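September, almost midnight

Garage smells like burnt coffee and I should be in bed, but I want to get this down while I remember it. The Kiani arm is finally behaving! I spent the whole evening chasing that twitch in the elbow, and it was a loose set screw. A set screw! I had already rewritten half the homing routine by then, so the git log is going to look like I lost my mind.

Anyway, gain is down to 49 and I'm leaving it there. At 89 it hummed like a fridge. The parts order from Jillwood came to $828 with shipping, which hurts, and they still owe me 2 bearings - I'll write to them in the morning when I'm feeling nicer. The Allutow power supply stays for now, even with the fan noise.

Toy pickups tonight, with the carrot, the duck and the striped rope all getting their turn in the pile. I love this part so much more than wiring.
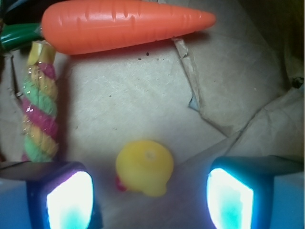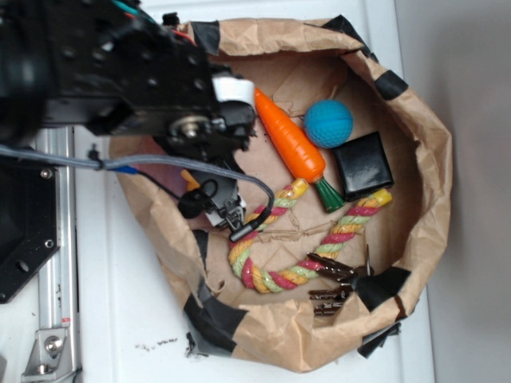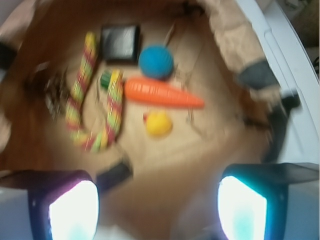 So, tomorrow. First job is strain relief on the cable (I keep putting it off and I know exactly how that ends), then I want to slow down the last bit of the descent and see if the grip gets any cleaner. The Vastilcombe build night is coming up too and I said I'd bring the arm, which means finding a crate it fits in. The old one is full of paint cans. Also need more black tape, and to put the 2.5 mm hex key back where it lives. Bed now.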